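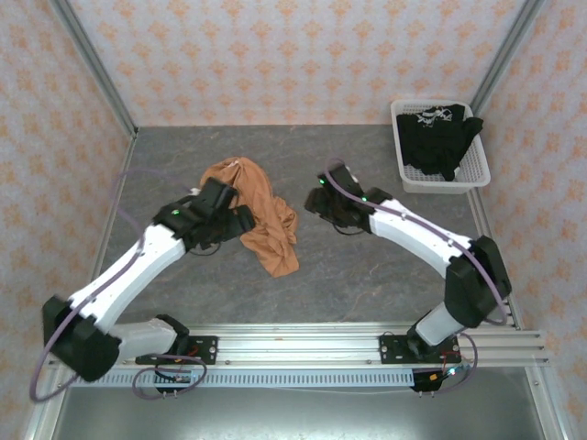
Bench with both arms, orange cloth and the basket of black clothing.

17 May 2025

Notebook, Desetti archive work, continued from the green book.

Started with the second shelf of the Desetti drawings. The folders are numbered by the factory and not by the designer, so the order of the sheets does not follow the order in which the objects were drawn. I decided to keep the factory order and write our own number in soft pencil on the folder only, never on the sheet. Kyrylo agrees with this. The register now stands at 3,631 items, counting every sheet, print and letter as one item. The old register counted a folded letter with its envelope as two, and this explains part of the difference between the lists.

The main subject of the day was the desk lamp that everybody calls the Nurkik. In the sales catalog it has one name and one shape. In the drawings there are two different necks. The early neck is a straight tube with a collar, the later one is bent and has no collar. I always believed that the bent neck was made for export, because the catalog in English shows it. Today I doubt it. Sheet 685 has the bent neck and a correction in red, and the correction is signed by the workshop in Fimthorpe, not by the sales office. So the change came from the people who made the tube. A collar needs a separate turning operation and a second fitting. I think they wanted to save it. But I have no letter which says so, and I must be careful to write it in the text as a supposition.

Lâm asked a good question: if the collar was removed for cost, why does the box for the bent version still have the cut-out for the collar? I have no answer. Possibly the boxes were printed and cut in a large quantity before the change. We should measure the cut-out against the straight neck lamp in the store. If it fits exactly, the box is older than the change. If it is loose, then there was maybe a third neck.

Lettering. I spent too long on the name plate. The lettering on the plate is close to the one on the Prokopenko radio, especially the k, where the lower leg begins from the arm and does not touch the stem. In the r there is no similarity at all. I made tracings of both at the same height and put them one over the other on the light table. The k is nearly the same, the u is wider on the lamp, and the weight is different everywhere. My note from March says "same hand, certain". I now cross out "certain". It can be the same hand, or the same template from the same engraver, who was serving both firms. The second possibility is less exciting for the essay but it is more probable.

Color samples. The enamel chips were stored with a rubber band, which is now hard and has left a line over the gray one. I removed what came off by itself and left the rest. Do not use solvent. I wrote to the paper and plastics person to ask what is allowed. Meanwhile each chip is in its own small envelope, with the factory code copied outside. The code for the cream chip is not readable to me: the last digit is 3 or 8. Kyrylo reads 8.

Photography of the models: 63 plates done, all on the neutral background. Plates with the chrome parts must be repeated, there is a reflection of the window along the base and it hides the edge that we want to show. I will try with the blind down and the lamp farther away — the previous time it was too flat, so maybe one side only.

About the text for the booklet. Lâm finds my first page too full of the word "identity" and I accept this. I used it for the logo, for the color, for the shape and for the habit of the workshop, and a reader cannot know which one I mean. I changed it to the concrete word in each place. The page became shorter by four lines and the caption for the exploded drawing now fits below it.

To do:
Measure the box cut-out (Lâm).
Ask Kyrylo for the better scan of the red correction, the signature is too dark in mine.
Check if the Fimthorpe workshop had its own stamp before the bent neck.
Return the loupe to the reading room.
New pencils, 2B.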